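okden-wake
A small command line tool that records what woke a Windows machine, and a labeled set of wake events to test against

Version 0.6, November 2023
Maintainer: Roxana Ospina
Data labels: Dindo Gatchalian, Pacita Samonte

Summary

okden-wake reads the Windows System event log, picks out the records that deal with sleep and wake, and writes one line per wake event to a CSV file. Each line gives the time the machine went to sleep, the time it came back, the wake source as Windows reports it, and a short code for the wake source as we understand it. The two often differ. Windows reports "Unknown" for a large share of wakes, and the second code is the reason this tool exists.

The package has two parts. The first is the tool itself, a single executable with no installer. The second is the Utham set, 2,672 wake events collected from office desktops and laptops and labeled by hand. You can use either part without the other.

Requirements

Windows 10 or Windows 11, 64-bit
Read access to the System event log
.NET 6 runtime

Administrator rights are needed only for the --timers option, which calls powercfg /waketimers. Everything else runs under a standard account. Windows Server has not been tested.

Usage

Copy okden-wake.exe to any folder on a local drive. Running it from a network share works but is slow on first start.

okden-wake --out wakes.csv
Reads the whole System log and writes all wake events.

okden-wake --days 13 --out wakes.csv
Limits the search to the last 13 days.

okden-wake --timers --out wakes.csv
Also writes the wake timers that are set at the moment of the run, to a second file with _timers added to the name.

okden-wake --tail
Stays open and prints a line each time the machine wakes. Stop it with Ctrl+C. This option does not hold the machine awake and makes no power requests.

An existing output file is overwritten without a prompt. Use --append to add to it. With --append the header row is not written again, and duplicate events are dropped by record number.

Output columns

machine_id: a hash of the machine name, salted per run unless --salt is given
sleep_utc: time of entry into sleep, ISO 8601
wake_utc: time of return, ISO 8601
reported: wake source text from the event, unchanged
code: our code, see below
confidence: 0, 1 or 2
record: event record number

Codes

BTN power button or lid
KBD keyboard
PTR mouse, touchpad or other pointing device
NET network adapter, including magic packets
TMR scheduled task or other wake timer
USB a USB device that is none of the above
UNK no source could be found

A confidence of 2 means the reported text named the source. A confidence of 1 means the code was worked out from other events logged within a few seconds of the wake. A confidence of 0 is used only with UNK.

The Utham set

Events were collected in June from machines at two offices, listed in the site column as Naidoo and Husano. Of the 2,672 events, 992 carry "Unknown" as the reported source. Each of those was labeled by Dindo Gatchalian and Pacita Samonte, working separately, from the event log and the local task schedule. Where the two labels differed, Aleksandra Ostrowski made the final choice. The column label_split is set to 1 for these rows.

After labeling, 604 of the unknown events were given a source. The rest keep UNK. We did not guess. If a log held two possible causes in the same second, the event stays UNK and both causes are listed in the notes column, separated by a semicolon.

The set is a UTF-8 CSV file with a header row and comma separators. Line endings are CRLF. Some spreadsheet programs convert the record column to scientific notation on import, so set that column to text first.
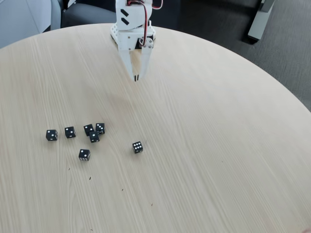
Labels use the same codes as the tool, with one difference. The set splits TMR into TMR-S for tasks shipped with Windows and TMR-U for tasks added by a user or by other software. The tool does not make this split, as the task path is not always available without administrator rights. To compare tool output with the labels, cut the label at the hyphen.

Privacy

Machine names were hashed before the files left the offices, with a salt that was not kept. Account names and task names added by users were removed. Times were shifted by a fixed offset per machine. Gaps between events on one machine are correct, but times on two different machines cannot be compared, and the hour of day should not be used for anything.

Known limits

Machines with Modern Standby (S0) log wake events in a different form. The tool reads them, but the sleep_utc value marks the start of the standby session and may be earlier than the point where the screen went off. The Utham set holds S3 events only.

Hibernate and hybrid sleep are treated as sleep. There is no column to tell them apart.

Some laptop docks show up as a keyboard. These come out as KBD with confidence 2, and this is wrong. A fix would need a list of dock hardware IDs, and ours is too short to be useful.

If the System log has rolled over between sleep and wake, sleep_utc is left blank.

Changes

0.6 Added --append. Fixed a crash on logs with no sleep events.
0.5 Ulises Ayala rewrote the log reader. Large logs no longer have to fit in memory.
0.4 Salt option. Column order changed, so files from 0.3 cannot be mixed with later ones.

License

The tool is under the MIT license. The Utham set is under CC BY 4.0. Please name the version of the set you used, as labels may be corrected between versions.

Reporting problems

Open an issue and attach the output of okden-wake --version along with the rows in question. Please do not attach a full System log. If a label looks wrong, give the record number and the machine_id value. Label reports go to Pacita Samonte and are handled with the next version of the set.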